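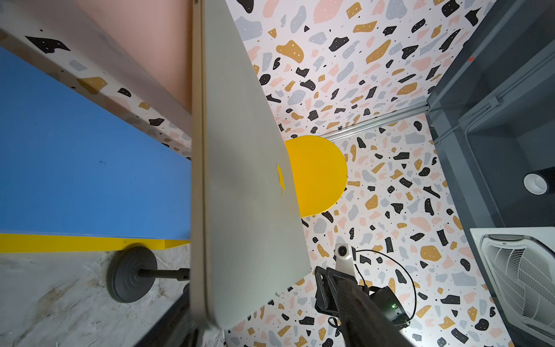 Working from Home, Five Streets at a Time

When the bus company withdrew its early service from Clostby in May, many residents expected the town to empty of younger people. The opposite has been the case. More households now have someone earning a living under their own roof than at any time since the knitwear trade closed, and the town council has begun to treat home working as a matter of public policy.

The council's report on the subject, published on Aug 6, 2012, draws on interviews with 200 households in the five streets between the station and the river. It was written by Emese Major, the council's officer for local employment, with the help of the Andora Trust, which has supported small businesses in the district for 17 years.

Its findings are modest and, for the most part, practical. The commonest difficulty reported was noise. The second was the want of a door that could be shut. Loneliness came some way behind, although those who mentioned it did so at length, and the report gives their remarks a chapter of their own.

"People spoke to us about the middle of the afternoon," Mrs Major writes in her introduction. "The morning has its own order. By three o'clock the house has begun to ask for things."

The houses themselves are part of the difficulty. Most were built for mill families, with two rooms down and two up, and a front parlour that was kept for visitors. In many cases it is the parlour that has become the office. Kadri Kivi, a translator of technical manuals, works in hers with the curtains half drawn, as her grandmother kept them. Her sister Laine, who keeps the accounts of several shops in the market place, prefers the kitchen and clears the table before each meal.

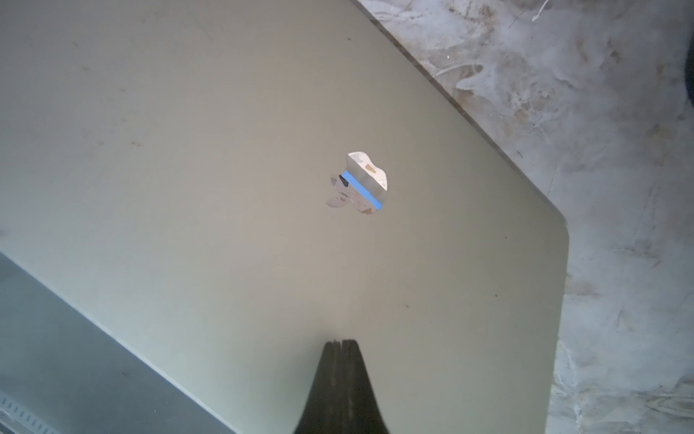
A closed laptop. The report recommends a fixed hour for ending the working day.

The question of when to stop occupies a good part of the report. Those who had formerly worked in offices were found to finish later at home than they had done before, and to be less certain that they had finished at all. Several had returned to their desks after supper as a matter of habit. The Trust now advises its members to agree an hour with the rest of the household and to write it down.

Rimantas Žukauskas, who repairs clocks and barometers in Sepp Lane, takes a different view. His trade has always been carried on at home, and he regards the present interest in the subject with some patience. His father worked at the same bench until eight in the evening and took two hours in the middle of the day for his dinner and a walk. Mr Žukauskas keeps to the same arrangement, and his customers know not to knock between noon and two.

There are costs that the council has yet to settle. Heating a house throughout a winter's day is a considerable expense, and the report notes that few of those interviewed had allowed for it. The position on business rates is also unclear where a single room is used for trade, and the council has asked for guidance.

A partial answer may be found at the Preso Rooms, the former reading room behind the library, where desks are to be let by the half day. Agnese Paulauskas, who manages the building, has received enquiries from dressmakers and a piano tuner as well as from those whose work is done on paper. The upper floor will be kept for quiet work – the lower will have a stove and a long table, and conversation will be permitted there.

Copies of the report may be consulted at the library and at the council offices during opening hours.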